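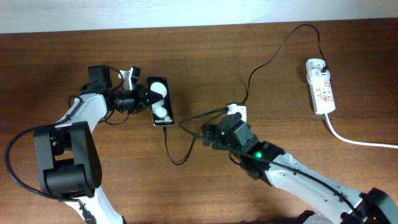 How long should a phone charging cable be?
Long enough to get from the powerpoint to wherever you put the phone down, with a bit of slack left over so nothing's pulling on the plug. For most tables I reckon that's longer than whatever came in the box.

Right, so that's the question I've been boring everyone with since July, when I decided our place needed a proper charging spot. Before that we had cables in the kitchen, cables beside the bed, one behind the couch that I'm fairly sure belonged to a shaver, and every single night somebody wandering about on 6 per cent asking who'd pinched the good one.

I emptied the cable drawer first. What a mistake to start that on a Friday after dinner! There were chargers in there for phones we gave away years ago, plus a Mirketti travel adaptor I bought for a trip to New Zealand (where, for the record, you don't need one). Anything frayed or bent at the end went in a bag for the e-waste bin at the tip. Anything I couldn't match to a gadget sat in a bowl for a week and then went the same way.

What survived was the black cable and a white plug, which go nicely with a wooden table if you care about that sort of thing, and I do a bit. Thin cables get a hard time from people but I like them. They lie down where you put them and they don't shove the phone around the way the fat braided ones do.
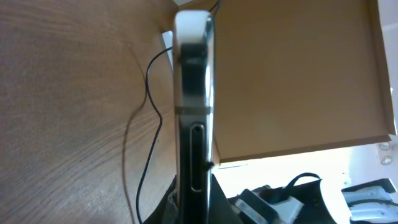 Side on, with all that wood grain behind it.

I wanted the phone flat on the table while it charges. I had a stand for a while, a Lelach one that cost me 20 bucks, and every time someone bumped the table over it went. Flat is boring and it works. The only catch is you need to leave the cable a loop near the bottom of the phone, so when you grab it in a hurry (I always grab it in a hurry) there's some give before you yank the whole lot off the edge.

The other thing I changed was plugging in at the wall end first and the phone last. No grand theory behind it, I just kept finding the phone "charging" in the morning with the other end on the floor. Now I check the board, then the phone, then I go and brush my teeth.

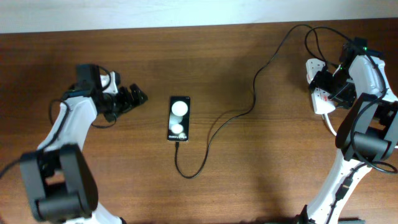 Dela Quartey reckons I'm overdoing the slack, and wrote to me after my last post that a loop on the table is only a loop waiting to catch a coffee mug. She runs hers straight across and tucks the spare behind the table leg. Fair point about the mug! I've tried it her way twice and both times I ended up on my hands and knees fishing the cable back out, so I'm sticking with my loop and moving the mug.

Spyros Bošković asked about battery packs as well. I've got an old 4000 one that lives in the car and that's where it's staying. It's one more thing to charge, and I started all this so I'd have fewer.

As for the mess of it, I used to wind everything up tight with a twist tie each morning. I've given that up. The cable stays out on the table in a lazy sort of S and I wipe around it. If we've got people over for tea it comes up in one go, hung over a hook in the pantry in big loose loops, and goes back down when they leave.

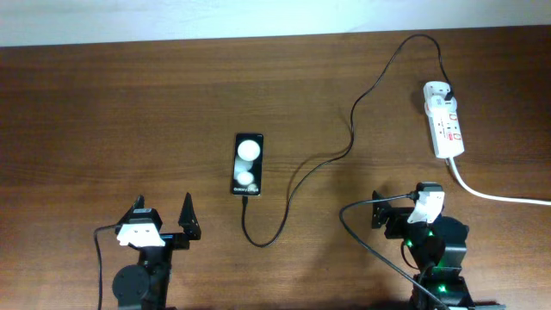

Picking the power board

I dithered over this for ages. The first one I brought home was a Hakala with the sockets so close together that one chunky plug blocked its neighbour, so back it went. What you want is a bit of room around each socket and a cord that reaches the wall without stretching across where people walk. I also like being able to have it up on the table where I can get at it, as I'm sick of crawling behind furniture with a torch.

Next job is the laptop chargers. There's a bag of those too and I haven't opened it yet.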